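10 July 2020

Finished the sourdough book in the bath and I am not convinced. Two hundred and some pages to say flour, water, salt, wait. The author claims that a starter kept in one kitchen for 30 years tastes of that kitchen. I would like to see him pick it out blindfolded.

Þórey Hafstein swears by him, of course. She came by the back steps this morning with a jar of her own starter, which she calls the Bridinside one after the street where she got it, and stood at a polite distance telling me it was older than her marriage. I asked how she knew. She said the woman who gave it to her said so. And who told the woman? Þórey said I was being difficult, put the jar on the step and went home.

So now I have two jars. Mine began in the spring, when there was no yeast in the shops and everybody lost their heads. Hers smells sharper, I will give her that. But she feeds hers rye and I feed mine the cheap white, so it would. I can't see what age has to do with it. Flour goes in every day and most of the old stuff gets thrown out. After a month of that, what is left of the famous ancestor? A spoonful of a spoonful.

I decided to be fair and bake both. Same flour for the dough, same salt, 281 grams of water in each because that is what I had in the jug once I'd poured it and I wasn't going to fuss. Put hers in the green bowl and mine in the chipped one. By noon hers had come up nicely and mine was sulking. By three they were level. I suspect the green bowl was nearer the window, and I should have thought of that before.

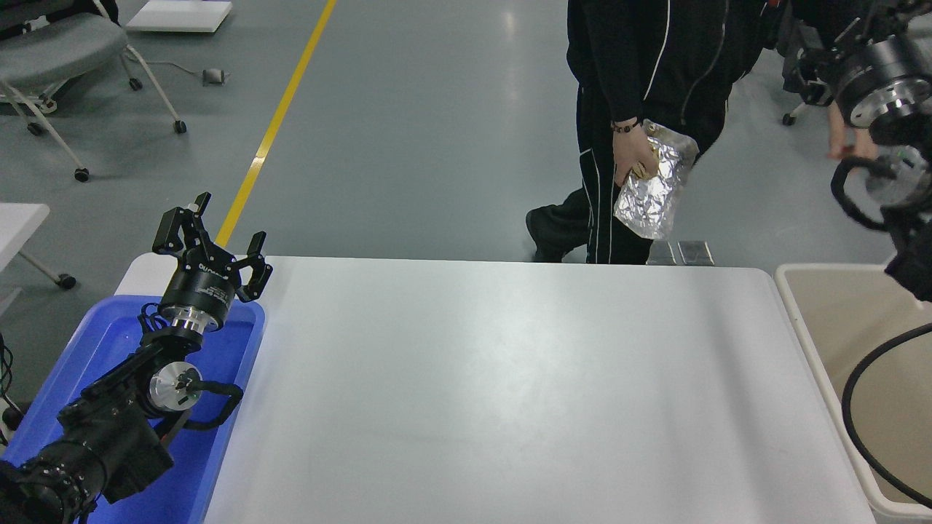
Baked them one after the other in the Temier pot, hers first. The first loaf stuck a little at the bottom and the second did not, so that is another thing that wasn't the same. Hers had the better crust. Mine was softer, a bit flat on one side. With butter I could not have told you which was which, and I tried it with my eyes shut, feeling like a fool, and got it wrong twice.

Called Sigrún Þorgeirsson to report. She has gone over to packet yeast again and says she has never been happier. She read me something out of a magazine about wild yeast being good for the stomach, and about a loaf somewhere that sold for a silly sum, and a bakery with 2,000 people on a waiting list for its starter. A waiting list! For paste. I said the stomach business sounded to me like something a person selling flour would say. She said the article was next to an ad for flour, so we had a good laugh.

I will keep both jars going until October and try again when the kitchen is cooler. Next time the bowls go side by side and I'll get somebody else to cut the bread - not Þórey, she would peek. Must put labels on them too. I had a moment tonight, putting them back in the fridge, when I honestly wasn't sure which lid belonged to which.

17 more pages of recipes at the back of the book that I haven't read. Most seem to be for using up what you throw out. Need rye flour, dish soap, stamps.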